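Porridge, Pickles and a Very Big Pot: Lunch With the Cook Behind Wamska
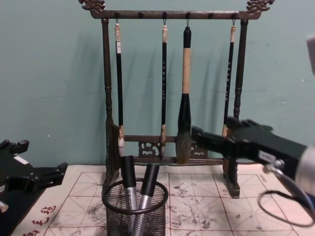
The brush rack, with four of its calligraphy brushes hanging.

I turned up at Wamska hungry, which I'd recommend to anybody. It's a tiny breakfast place, 8 stools and a counter, and the woman who runs it had a bowl of rice porridge in front of me before I'd even found my pen. (She asked me to leave her name out of it. "People can just call me the porridge lady, they do already.")

So, porridge lady, why porridge?

"Because my grandmother made it when we were sick and I always thought it was a shame to wait until you're sick," she told me, laughing. She opened in April with one burner and a pot she'd bought secondhand, and for the first few weeks she sold out by nine every morning. Then she got a bigger pot. Then she got a second burner, and now she can feed up to 143 people on a busy morning, which I can't even picture in that little kitchen!

The method is so simple I made her say it twice. One cup of short grain rice, rinsed, soaked overnight, then ten cups of water and a thumb of ginger. "Low heat, and stir when you walk past it. That's all. If it sticks you walked past too slowly." She doesn't salt it until the end, and she's firm about that one. I tried to argue for stock instead of water and got a look.

The toppings are where she has fun. There's a soft egg, fried shallots, greens with sesame, and a mustard stem pickle she makes herself from a recipe she calls Thongsuk, after the village where she learned it. It's sour and crunchy and a little bit funky, and I ate 2 little dishes of it. "You can have more," she said, "but you'll be thirsty all day." (I was.)

I asked if she ever gets tired of eating it. "Of the plain one, never. Of the pumpkin one, by November, yes." On her day off she has toast, with lots of butter, standing up.

She's thinking about a cookbook, or maybe just a stapled booklet to keep by the register. For now she writes the recipes on the backs of order slips. I went home with one in my coat pocket and a jar of pickle in my bag, and my rice is soaking as I type.

Recent posts
Loltard Market: What I Bought and What I Ate in the Car
Five Soups for a Cold Week
Overnight Oats Without the Sugar
My Pedel Pan, One Year Later
Cooking Beans From Dry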